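Buying a Plate-Handling Arm: Your Questions, My Answers

I'm Gülizar Coşkun, and I look after equipment planning at Borkulero. Since we put up our page on automating a small assay lab, my inbox has filled with the same dozen questions, so I've gathered them in one place. I'm not a salesperson (I'm the one who has to sign for things), so take this as one buyer talking to another!

Last updated 25 March 2023

Where do I even start with a budget?

Start with the instrument you already own, or the one you're sure you're going to buy. The arm is there to feed it, so the arm comes second. I made the mistake of going the other way on my first project, fell in love with a very pretty arm, and then spent weeks finding out what it could and couldn't reach. Write down the instrument, the plate type, and how many plates you run on a busy day. Ours is 263. With those on one sheet, every vendor call gets shorter.

What do people forget to put in the budget?

The boring stuff. The table, the mounting plate, the pedestal, spare gripper fingers, cables, and somebody's time to get it all talking. I keep a line of $3000 just for small hardware and I have never once had any left over. Service contracts catch people too, so ask whether the quote covers the second year.

Do I need a special table?

You need a stiff one with a way of bolting things down. I like a perforated top with a regular grid of holes, like an optical breadboard, because you will move things. You'll swear you won't, and then you will. Check the hole spacing against your instrument's feet before ordering.

Should I pay for a simulation first?

Yes, if you can get one at a fair price. Ours came from Soylu as part of the quote, and it changed our layout before we had spent a cent on furniture. İlker Tuncer from our bench team sat down with me and we went through it pose by pose. He wanted to see the gripper right over the plate, with the bottles in their tray behind the instrument, since tubing is what he worries about most. I cared more about the bench space left between the pedestal and the instrument. 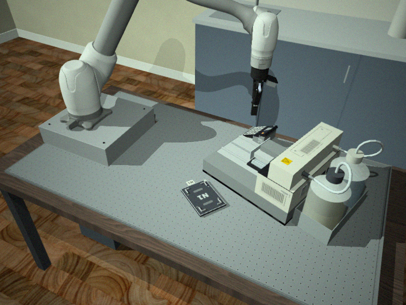 How much room should I leave around everything?

More than the floor plan tells you. An arm's elbow goes up and out, and a shelf over the bench can ruin your whole day. Look behind the table as well: if you have cabinets back there, somebody will want to open the doors. We ended up allowing 632 mm between the table and our cabinets, and I'd take more if I had it. Then there are the reagent bottles. They need swapping, so stand where a person would stand and reach for them.

Can one gripper do everything?

Maybe! If you only move microplates, slim parallel fingers are fine and they're the cheap option. If you also want lidded plates or tubes, ask about spare fingers before you ask about a second gripper. Senad Berisha at Grorkis talked me out of a tool changer, and he was right, we'd never have used it.

Do barcodes matter when I'm only planning?

They do. Decide early who reads the plate barcodes and where the reader goes. Also keep the labels on the instruments themselves easy to see. Your service tech will ask for the serial number, always on the phone, always while you're holding something.

Can we lease instead of buying?

We looked at it with Fundska. The monthly payment was friendly, but the lease covered the arm and left out the integration work, and that was over a third of our total. Ask for everything on one agreement or compare the two options with the integration added back in.

How long does it take from quote to first run?

Ours took 159 days from signed order to the first unattended run. Delivery was the easy part. Electrical sign-off held us up for most of February, so get your facilities people involved early.

Who should be in the room when we decide?

Whoever pays, whoever cleans up, and whoever will be running it at six in the evening. Nermin Kırmızıgül runs our late shift and asked the best question of anyone: how do I stop it, and how do I start it again? Put that one to every vendor and have them show you.

Can I send you my layout?

Sure, send it over with the instrument model and your table size. I read everything, but I'm slow in budget season.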